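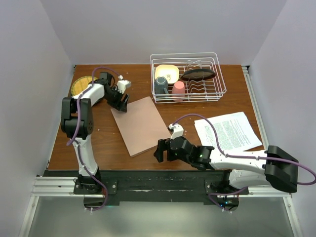
The cream-yellow square bowl, the dark teal mug and the rest in their white wire rack, with the pink-tan board out front.

I had promised myself I would not talk to Reshma Ntuli about plates for more than an hour. We got to the two-hour mark and she was still opening cupboards.

Reshma runs Darkwood, a small shop in Camulgate that sells secondhand kitchen things. Bowls, mugs, boards, racks, the odd teapot with a lid from some other teapot. She doesn't do sets. I asked about that first, because my mother (who raised me on eight matching everything, kept behind glass) would want me to.

"Sets make people nervous," she told me. "You break one and you feel like you've ruined the family. If you own one yellow bowl and one brown plate and they never matched in the first place, you break one and you go get another one. Fine! Done."

She started in her own apartment, selling off a relative's kitchen one piece at a time. The first month she sold 137 pieces and was left with a gravy boat, which she still has and uses for pens. After that came a market stall, and then the shop, which used to be a shoe repair place and still smells a bit like it when the heating's on.

I wanted to know how she picks what to buy.

"I pick it up," she said. "That's most of it. I hold a mug like there's coffee in it. If my knuckles touch the side, I put it back, because your knuckles are going to burn every morning for ten years. My business partner Wian thinks I'm too strict, but Wian drinks everything lukewarm, so he doesn't get a vote on mugs."

Color comes second. She likes a rack with a few strong colors in it, teal and pink and a good dark brown, and she likes them against a white rack so you can see what you've got. I said I had never once thought about what my dish rack looked like. She looked at me with real pity.

"It's out all day! You put your nice things in a cupboard where you can't see them, and the rack is on the counter every minute you're home. I'd rather spend on the rack."

So we talked about racks, at some length, and I'm going to give you the parts I wrote down. She goes for wire with curved dividers. A big oval plate can lean on them at a slant, and she prefers that to the tight straight slots where, she says, you need to be a surgeon to get a plate back out. Square bowls go in the corners. "A square bowl in the middle of a rack is a parking problem," is how she put it. Cups she'll put anywhere. Mugs she lays down if the rack is getting full, and this is where she and Wian really part ways, as he thinks a mug lying on its side is a mug waiting to roll. They've been having this argument for 5 years.

Boards get their own speech. Reshma owns far too many of them and keeps the one she likes best out on the table all the time. I asked if it doesn't get in the way.

"Of what? I eat off it half the time. Bread, tomato, salt, board. Then I wipe it and it's still there for supper."

What about the table itself? Hers is wood, a warm reddish brown, and she loves that color under pale things. She doesn't use a tablecloth. She does let paper pile up on it, and she was a little embarrassed when I brought that up.

"Oh, I read while I cook. Anything with words on it. I've lost whole pages to soup."

Around four o'clock Karabo Pretorius stopped in. He buys for a café in Motaung and comes by for plates, and he had heard enough of our conversation from the doorway to join in. Karabo likes everything to stack. Reshma does not care if anything stacks. They went back and forth about ovals, which he says are impossible and she says are the only plates that fit a whole fish, and in the end he bought four of them. I stayed out of it and ate a cookie.

Before I left I asked what a person should buy first if they're starting a kitchen from nothing. I expected a list, and she thought for so long I checked that my recorder was still going.

"One bowl you really like," she said. "Cereal, soup, salad, eggs if you're beating eggs. Use it for a month and you'll know what you're missing. Probably a second bowl."

I bought a pink cup. My knuckles don't touch the side.

Darkwood is open mornings and late afternoons and closes for lunch, which Reshma takes seriously. There's a table of chipped things by the door in June, when she clears out the back room, and you can have those for whatever coins are in your pocket.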